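Pre-purchase inspection checklist: hand-held gripper pairs and work station
Trostine site, second-hand and new equipment round
Inspected by: Caroline Nyanda. Comments from: Nassoro Mushi (budget), Genji Hosoda (station set-up)

Scope: two grippers, cables, board, floor fixings, props. The arm purchase is on a separate sheet and should not be approved from this one.

Marking: OK / OK with comment / HOLD. Anything marked HOLD must be cleared before the order goes to Emmanuel Nzioka for signature.
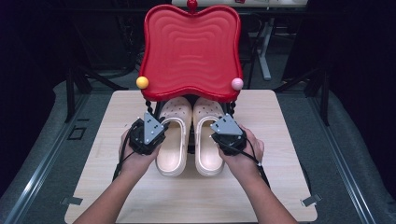

Trostine, Dec 5, 2023

Section A – Grippers

A1. Housings free of cracks and sharp edges where the fingers wrap round.
OK.

A2. Fasteners present and tight on both units.
OK with comment. One fastener on the right unit took a quarter turn. Ask Wuyts whether thread lock is applied before delivery or left to us.

A3. Grey plates secure, no movement by hand.
OK with comment. The plates stand up a fair way above the hand. Corners should be checked for burrs on every unit delivered, not just the sample pair. Put this in the order as an acceptance condition.

A4. Operator can put both units down without help.
OK. There is no proper rest for them at present. See D2.

A5. Spare fingertips quoted.
HOLD. The Wuyts quote covers the units only. Nassoro: I am not signing off a unit price without knowing what the parts that wear out cost. Please get a price for a year's supply.

Section B – Cables

B1. Cable jackets undamaged for full length.
OK.

B2. Enough slack for the operator to reach the far side of the work without pulling.
OK with comment. Fine for tabletop work with the shoe rack. Reaching for anything taller than the rack has not been tried.

B3. Cables clear of the forearm and wrist during work.
OK with comment. Both cables trail from the units past the hands. Jillby sell a sleeve clip that would hold them to the arm. Genji: worth buying, it is a small line and I would sooner have it in the first order than raise another one in the new year.

B4. Spare cables quoted.
OK. 2 spares per pair included.

Section C – Floor and fixings

C1. Carpet flat, no lifted edges inside the rails.
OK.

C2. Rails on both sides seated and not a trip hazard.
OK with comment. People who know the area step over them without looking. Visitors do not. Add marking tape to the consumables line.

C3. Board corners held down.
OK. Corner clips checked by hand. If more boards are bought, buy clips with them.

C4. Lighting behind the station adequate for walking.
HOLD. It is dim behind the work area, and there are black stand legs against dark curtains. Oduor Nyaga has asked for a low-level light strip since October. Cost is minor and it should come out of this budget, not building maintenance.

Section D – Props and storage

D1. Props sound, no loose small parts.
OK with comment. Shoe rack with the red top tray: ball and knob pieces on the rim checked and firm. Clogs clean, soles good.

D2. Storage for grippers when not in use.
HOLD. Nothing in the plan. Two padded cases or a wall bracket needed. Genji prefers the bracket – cases get left open on the floor.

D3. Range of props enough for the planned work.
OK with comment. The placing task with the clogs and the rack is a good one to keep because both are cheap to replace. Nassoro has put 200 against props for the first quarter. That will do if we stay with household items.

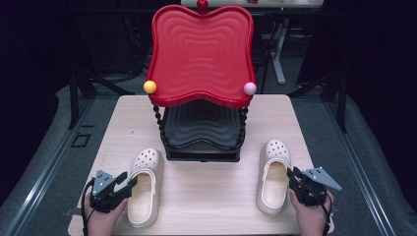
Cheap props also mean we can hold a second set of everything at Trostine, so that a broken rack does not stop work for a week while an order goes through. I would take this out of the same 200 and review it in the spring.

Section E – Supplier terms

E1. Warranty stated in writing.
OK. Wundard offer 24 months on the grippers, Wuyts have not answered. Emmanuel wants both on paper before comparing.

E2. Delivery and fitting costs shown separately.
HOLD. Wundard have added 600 for fitting without saying what it covers. We fitted the sample pair ourselves. Ask for it to be removed or itemised.

E3. Training for new operators.
OK. Done in house by Genji. No budget needed.

E4. Return terms for units that fail acceptance.
OK with comment. Wundard will collect. Wuyts expect us to pay carriage. Add the carriage to the Wuyts total when comparing.

Items on HOLD: A5, C4, D2, E2.

Action: Caroline to chase both suppliers on A5 and E2. Oduor to price the light strip. Genji to send bracket dimensions to Nassoro. The order stays in draft until all four are cleared.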